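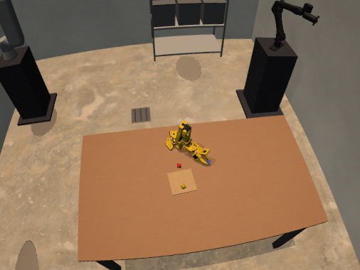
Pustum desktop arm kit

Small yellow robot arm, two-jaw gripper, black joints, printed plates. Sold as a kit or as a plans-and-files bundle.

I'm Mylene Calimlim, and the Pustum is the arm I kept wishing somebody would sell me. I'd built two others from kits before it and both ended up in a drawer, one with a stripped shoulder gear and the other because the software wanted a computer I didn't own. So Washington Barbosa and I started drawing our own at the shared workshop in Nondness, mostly on evenings when the laser cutter was busy and we had to find something else to do!

It's a little thing. It folds right up on itself when it's resting and then reaches out across the table further than you'd expect, and it picks up small light objects with a pair of angular jaws. Mine moves coloured cubes about. Washington's sorts guitar picks, badly, but he's very fond of it.

What comes in the kit

All the yellow parts, printed and cleaned up
Motors for every joint, plus one spare
Gripper jaws, one longer than the other (please don't file them level, the long one is meant to be long)
Control board and power supply
Screws, bagged by build stage
Red, blue and yellow practice cubes and a square tan mat
Printed build book

You'll need your own small screwdrivers, a table you don't mind clamping things to, and a computer with a free USB port. Clamps aren't included. We tried three sorts and none of them fitted everybody's table, so I'd sooner you bought one that suits yours.

The base

I get asked about the holes more than anything else. The base is made of flat perforated plates that spread out from the upright, and yes, you can bolt your own bits through them. People have added cable clips, a pen holder, a little lamp. The holes take the same screws as the rest of the arm, so you won't have to go hunting for odd sizes. It will stand up on its own without a clamp while you're poking at it, but do clamp it before you let it stretch right out at any speed. I've had one nosedive into a mug of tea.

The practice table in software

Every kit comes with Jasance, our simulator, and I'd really urge you to spend your first evening in that before you plug a single motor in. You get a wooden table, a Pustum, the three cubes and the mat, all set out in a workshop room with shelving at the back and a couple of bigger arms on black pedestals. The yellow cube starts on the mat and the other two are on the bare wood, with the blue one right by the tip of the gripper, so it makes an easy first grab. You can shift anything you like from the layout menu.

The same file drives the real arm. Save a routine in Jasance, load it on the board, press go. It won't be perfect first time (real tables wobble and real cubes slide) but you'll be close, and you'll have made your worst mistakes somewhere that nothing gets bent. My first routine drove the gripper straight down through the tabletop. Very glad that one was only pixels.

A first exercise

Try lifting the blue cube and setting it down somewhere clear on the right-hand side of the table. Go slowly. When that works ten times running, have a go at the red one, which means bringing the arm back round towards the base, and you'll find out fast whether your elbow limits are set properly. Leave the yellow cube till last. It sits well out towards the front of the mat and it's the one people knock.

Building it

Allow 12 hours if you've never built anything like this, spread over a few sittings. Stage 5 is the fiddly one, where the wires go through the elbow, and I'd do it in daylight with the radio off. If a joint feels stiff when you turn it by hand, stop and slacken the screws a touch. Don't power it up and hope.

Prices

Full kit: £430
Plans, print files and Jasance: £40
Spare jaws, replacement motors and base plates: see the parts page

The full kit is made in small batches. The next one goes out in April and the one before it is all spoken for, sorry. Amaral, the print shop down the road from us, does the yellow parts, and they can run them in another colour if you ask when you order, though it adds a bit to the wait.

Stuck on something? Use the contact form and tell me which stage you're on. I read them in the evening, after the workshop shuts, and Washington answers the wiring ones.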